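From: Kazue Kuroda
To: Vusberg nonprofit finance list
Date: 2nd May
Subject: Re: Gastix Foundation annual report

Pravesh Venter wrote:
> The new Gastix Foundation report is up. 3000 families served and
> program spending at a record. I think it answers most of the
> complaints people on this list had last year.

Pravesh, I read it twice and I don't see what it answers. The 3000 is on page 2, in large type, with no note on how a family gets counted. Go to the grants table at the back and you find 471 households that received money. Who are the rest? People who picked up a leaflet? The report doesn't say, and I'm not willing to guess in their favor.

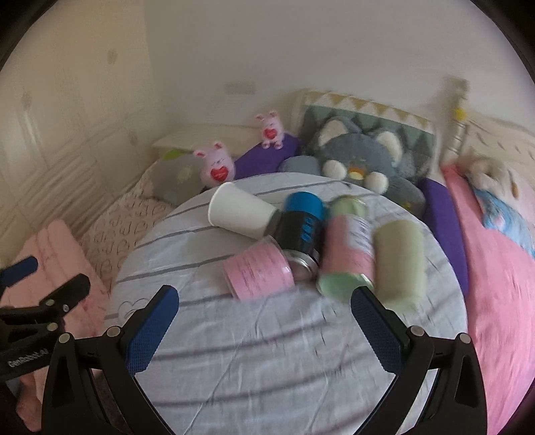 Then there's the calendar. The service numbers run through September, but the revenue figures cover a different twelve months. You can't divide one by the other and get a cost per family, and I suspect they know that.

As for the record spending, 18 percent of it went to Shimada for "community awareness." Shimada does their fundraising mail. If a donation letter counts as a program because it has a paragraph about housing in it, fine, but then let's see the letter. Pokgate tried the same thing and had to restate.

I've asked their office for the audited statements and the joint cost note. If anyone already has a copy, please send it to the list. Until I see it I wouldn't quote that spending figure in anything we publish.

Kazue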